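Section 4: Setting Up the Brophy Label Printer on a Shared Table 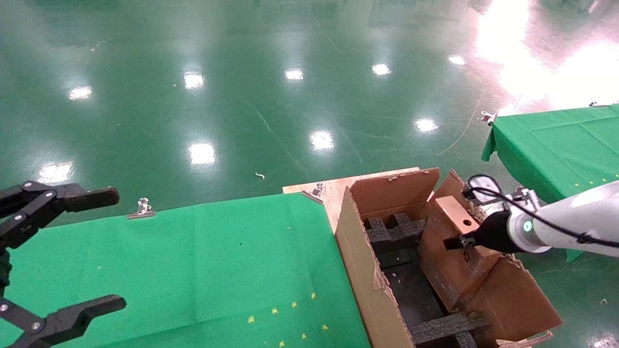

4.1 Before you begin

The Brophy label printer prints on direct thermal rolls and needs no ink or ribbon. Set-up takes one person and requires a grounded wall outlet, a network cable or a USB cable, and one roll of labels. Do not connect the USB cable until step 7 of section 4.3. If the cable is connected early, the computer may install a generic driver, and the label size menu will be missing.

Check that the carton contains the following:

Printer
Power supply and power cord
USB cable
Two roll holders (left and right)
Cleaning card
Starter roll, 50 labels

If a part is missing, contact the Rornport parts desk before going further. The roll holders from the older Flaltcombe model look similar but have a wider hub and will not latch.

4.2 Choosing a location

Place the printer on a flat, steady surface. Leave 4 inches of clearance behind the unit for the power connector and 2 inches on each side for the cover release tabs. The front of the printer must face an open area so that printed labels can exit freely.

If the table has a cloth on it, pull the cloth tight and fasten it at the edges before setting the printer down. The paper sensor sits in the base, and loose fabric bunched under the unit can block the lower vent.

CAUTION: Do not place the printer in direct sunlight or next to a heater. Direct thermal labels darken with heat, including labels still on the roll.

CAUTION: Keep glitter, staples and paper scraps away from the open cover. Small particles on the print head leave a white line down every label and can scratch the head permanently.

4.3 Loading the roll and connecting the printer

1. Set the power switch to off (O).

2. Press both cover release tabs and lift the cover until it stops. The cover does not lock open on units made for the Brarnudport region; hold it with one hand.

3. Slide the left roll holder into the core of the roll, then the right. The labels must unwind from the top, with the printable side facing up.

4. Lower the roll into the bay until both holders click.

5. Feed the leading edge under the gray guide and over the rubber roller. Let one full label extend past the front.

6. Close the cover, pressing on both sides. If only one side latches, the print will fade toward the other side.

7. Connect the power supply and switch the printer on (I). Wait for a steady green light, install the driver as described in Section 3, then connect the USB or network cable.

8. Hold the feed button for 4 seconds. The printer advances several labels while it measures the gap between them, then stops.

Note: Repeat step 8 each time the label size changes. It is not needed when replacing a roll with another of the same size.

Note: If both cables are connected, the printer uses the network connection and ignores USB.

4.4 Printing a test label

1. With the printer on and idle, press the feed button twice quickly.

2. Compare the printed border with the edges of the label. The border should be complete on all four sides.

3. If the border is shifted up or down, repeat step 8 of section 4.3. If it is shifted left or right, reopen the cover and seat the roll holders again.

4. Check the solid black bar. Gray patches mean the darkness setting is too low. Raise it one step at a time from the Print Quality tab. The factory setting is suitable for most rolls. A setting of 100 is meant for synthetic labels only and shortens the life of the head.

4.5 Status light

Steady green: ready.
Blinking green: receiving data.
Steady amber: cover open or not latched.
Blinking amber: out of labels, or gap not found. Check the roll, then repeat step 8.
Blinking red: head too hot. Printing resumes without any action when the head cools. Do not switch the printer off.
Steady red: internal fault. Switch off, unplug, and see Section 9.

4.6 Cleaning

Clean the print head at every second roll change, or sooner if lines appear in the print.

1. Switch the printer off, unplug it, and remove the roll.

2. Wipe the head with the cleaning card in one direction only, left to right.

3. Turn the rubber roller by hand and wipe it with a dry, lint-free cloth. Do not use alcohol on the roller.

4. Leave the cover open for 2 minutes before loading the roll.

CAUTION: The tear bar at the front is sharp. Do not run a finger along it to remove adhesive. Use the edge of the cleaning card.

Section revised in October by Fermín Paredes. Replaces the single-page insert supplied with earlier units.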